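Open day at Stollthorpe: the refurbishing line
May 19, 2025

I went to the Stollthorpe open day with a fairly sour view of what I'd be told, and the welcome talk did its best to confirm it. Trorner refurbishes old office desktops there, 1,985 of them in April, and the slide said automation had "freed the team for higher-value work." I asked what the work was. We were moved along to the benches.

Processor swaps are the job they're proudest of. A person used to do them all day, bent over an open case with the socket lever up, trying not to touch the contacts. Funodix supplied the arms and Trorner's own people taught them the motions.
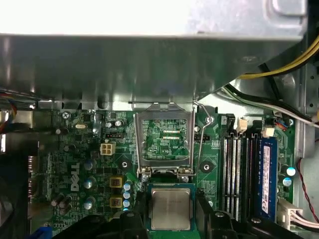
What the bench staff told us

Florence Vachon has worked the benches for 5 years. Her wrists are better, she said, and she doesn't miss the levers. But she used to finish a machine and know it was right. Now she minds 2 cells, clears the stoppages and signs for work her hands haven't done. Her pay hasn't moved. When I asked if the new job had a new title, she laughed and said it was still "technician," same as on her old badge.

Iker Lozano, who runs the floor, was more candid than the slides. Mixed cases are the headache. Every model puts the drive cage and the cables somewhere different, and an arm that's happy with one Dell can be baffled by the next. He has a backlog of 390 oddball units that still go to people. 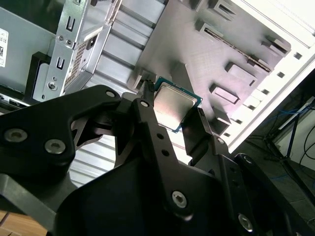 I pressed him on headcount and he said there had been no layoffs, which I believe, and that those who left weren't replaced, which seems to me the same thing done slowly. Training is the other worry. If newcomers never seat a processor themselves, I can't see how they'll judge one that's gone in badly. Iker said they get a week on the manual bench. Florence said it was more like two mornings.

The Darwish site opens its doors next, and I've put my name down. I'll be asking about pay before the coffee this time.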